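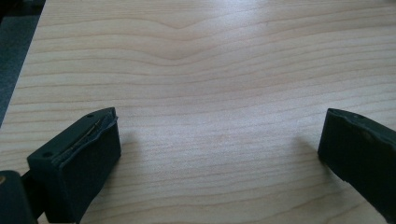 MEDIA RELEASE
For immediate release
12 November 2023

Numdale lunchbox swap goes to every primary school in the district

Parents in Numdale who are sick of scraping squashed banana out of the bottom of a school bag will have some company from next term. The Numdale Lunchbox Swap, which started at one school gate in July, is being opened up to families at every primary in the district, plus the two preschools at Esturside.

The idea is pretty simple. Parents sign up, get put in a group of four or five families with kids in the same year, and each family packs lunch for the whole group one day a week. Rest of the week, lunch turns up. No charge to join. You just pay for your own day's food.

The pilot ran with 60 families. Between them they packed 2518 lunches before the end of last term, and 93 per cent of those who answered our end-of-term survey said they'd sign up again. Most common reason given was sleep. Second most common was that the kids ate more of what other people's parents made, including stuff they flatly refuse at home. Capsicum got mentioned a lot.

How it works

Sign up online or on the paper form at the school office. Tell us the year level, any allergies, any foods you don't eat, and which days you can't do.

We sort the groups. Allergies are matched first, then religious and family diets, then days. If we can't find a safe match we'll tell you and keep you on the list, we won't squeeze anyone in.

Each group gets a set of named lunchboxes. Same box all term. The boxes come from Gernevier, who have donated 511 of them, along with ice bricks. Lids are colour coded by year.

Drop off is at the gate before first bell. Empty boxes go home with whoever is packing the next day. Yes they need washing first. This came up.

Allergies

We've had more questions on this than anything else so here it is again. Any child with a diagnosed allergy needs a current action plan on file at their school before they can join. Groups with an allergic child are free of that food completley, for every lunch, on every day. Some families will be better off packing their own and that's fine. The school rules on nuts and egg still apply to everybody.

What goes in

There's a starter list in the welcome pack with two weeks of lunches, all costed, nothing fancy. Sandwiches, cold pasta, rice paper rolls if you're keen, leftover sausages, cut fruit, a muffin. Families in the pilot asked us to please say you don't have to compete. A Vegemite sandwich and an apple is a lunch. Nobody needs a cucumber shaped like a star at six in the morning.

One group did do a theme day. It was dinosaurs. Optional!!

What parents told us

From the survey comments, used with permission and no names:

"I have four mornings a week where I drink a whole cup of tea."

"My son informed me that the other mum's sandwiches are better. Same bread. Same ham. I checked."

"Thursday is my day and Wednesday night is a bit of a scene, but worth it."

"We moved here in the middle of the year and didn't know anyone. Now I know four families and what all their kids won't eat."

"Still finding yoghurt in the bag. Don't know how."

New for next term

Preschool groups at Esturside, smaller, three families each. Little boxes with easier clips.

A swap shelf for outgrown lunch gear, bottles and bags, run alongside the uniform stall.

A one-page guide for kids to help pack, put together by Åberg, the family learning studio on the main street. It's got tick boxes and a spot to draw what you'd like. Expect to see a lot of chips drawn. Åberg is also hosting two free Saturday-style pack-along sessions in the holidays, bring the kids, bring an apron. Dates will go up once the room is confirmed.

Cost and privacy

Free to join. No advertising in the welcome pack. Survey answers and allergy details are only seen by the people doing the matching and are deleted at the end of the school year if you leave the swap.

To join

Forms are at all Numdale school offices now and at the front desk at Åberg. Online sign up is on the Numdale Lunchbox Swap page. Families from the pilot need to re-register, sorry, we know, we've kept it to one page. Grandparents and carers who do the packing are welcome to sign up in there own right.

Groups will be sent out the week before term starts.

Media enquiries: Numdale Lunchbox Swap, via the contact form on our page. Families from the pilot are available for interview, mornings are best. After drop off.

ENDS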